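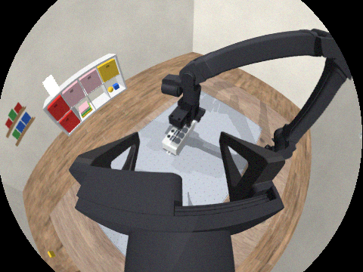

Simulated view over the torso, right arm raised.

Progress report to the Olvera Fund: cataloging the Janstead map collection

We are glad to be writing to you again, and with a good deal to tell. When we last reported, the Janstead maps were still in their old portfolios, and we had only a handwritten list to go by. The list gave 100 sheets. We have now been through every portfolio and the right number is 102, as two small coastal charts had been folded inside a larger county map - a very happy afternoon for all of us in the Orumgate reading room!

Full catalog entries are finished for all but 17 sheets. Those left are mostly the town plans, where the engraver's name is trimmed away or the state of the plate is hard to settle, and we would like to compare them with other copies before we commit ourselves. The old hand coloring has held up beautifully on most of the double-page maps, though up to 10 will need their center folds repaired, and the paper conservator has asked to see them in December.

The Womo database is working nicely now that the date fields accept "second state" and similar notes. Spending is within the budget you approved, apart from archival folders, which cost a little more than we had planned - we have covered that from our own supplies line. Next we will finish the town plans and begin on the loose title pages.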